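**May, late, can't sleep**

Fourth cup of tea and it's past midnight, so I may as well write. Today was the Cistmont allotment business all over again. Tuulikki called before breakfast to say the water bill came in at $847 (!!) and did I know anything about it. I did not. I was still in my robe.

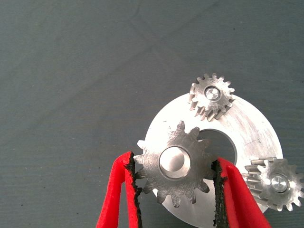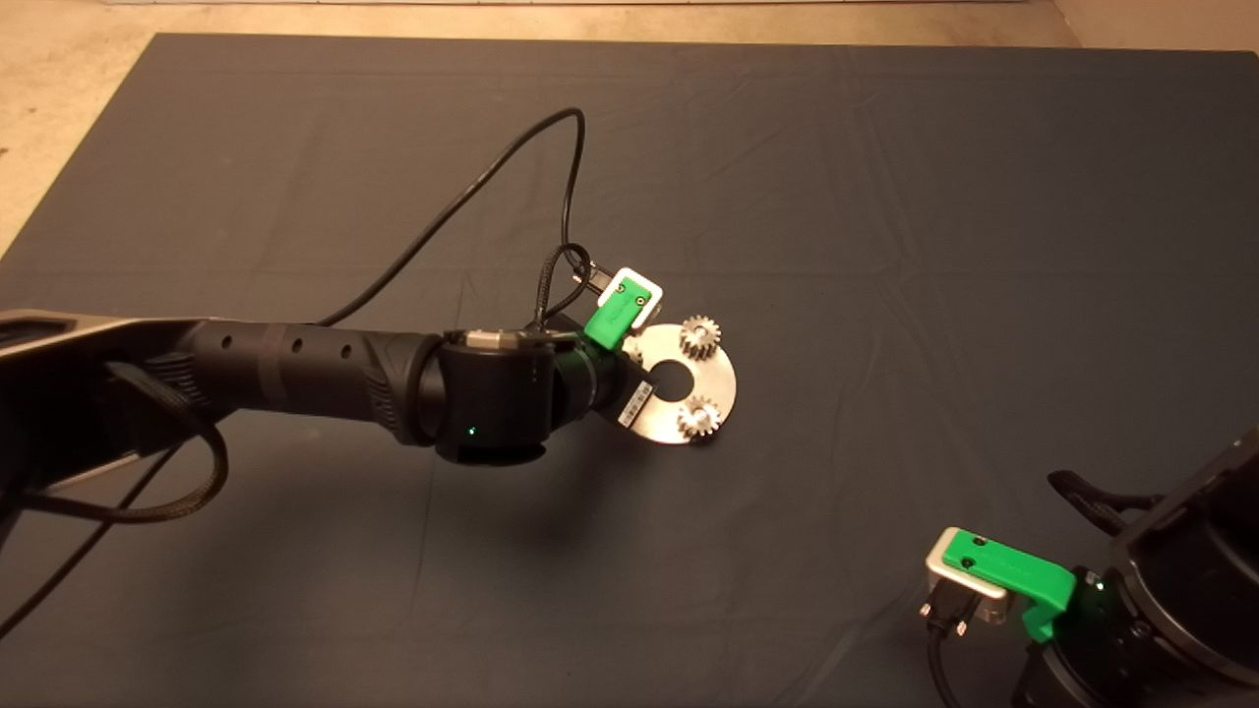
*Gears and a round metal plate on the gray-green cloth, then the arms over the big dark one.*

Anyway, the bill. Gervasio is sure there's a leak under the path by the Danetti beds, and he's been poking at it with a broom handle, which I told him will only make a new leak. Last May we paid $108. I dug out the old one to check, and spent an hour reading a seed catalog I found under it instead. I want the striped beans. I have no room for the striped beans.

Walked over after lunch with my boots on the wrong feet, practically, I was in such a hurry. The ground by the path was squishy, so maybe Gervasio is right, ugh. My peas look wonderful though! Two rows up to my knee and the third sulking as usual. Pulled bindweed until my back gave out, then sat on the bucket and ate a cheese sandwich with dirty hands.

Domingo wants to write to the water company, a proper letter with a stamp. Fine by me if he does the typing. I said I'd read the meter first thing, before anyone turns on a hose, and then again at noon.

Note to self: flashlight, twine, give Nahuel back his good trowel. And find out what slugs did to the lettuce under the netting, because I was too chicken to lift it and look.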